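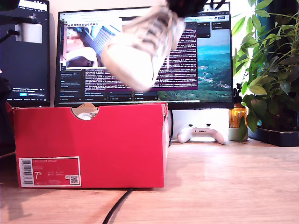 Open Day at Tirnmont, 7 December 2020

I had wanted to visit the Tirnmont rooms since July, when the first open day was canceled. The bus from Gidley takes 40 minutes and stops almost at the gate.

We were 11 visitors and we went in two groups. My group began downstairs in the storage hall, where the Cilero shelves hold 3,000 pairs of shoes. It was colder than I expected and I kept my coat on. Every box has its place by size, and the labels must face the aisle. I liked this very much, as at home I can never find anything.

After the hall we went up to the desks, and here I stayed the longest. The subject was simple: how to put shoes in a box. I always thought that any way is good, but a pair packed badly will push up the lid - and then the boxes do not stack well. We could ask questions, and I asked too many about the paper. 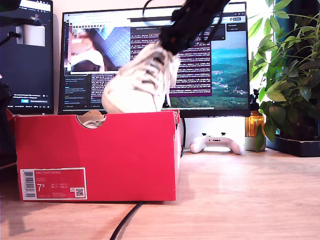
White sneakers and their red box at the desk, size 7.5.

Later there was coffee in room 102, together with the people from the Zakaria shop, who had come to look at the boxes. We spoke mostly about returns. Many customers throw away the paper, they said, and the shop must buy new.

The second group finished late, so I missed the small exhibition of old labels. The next bus was already at the gate.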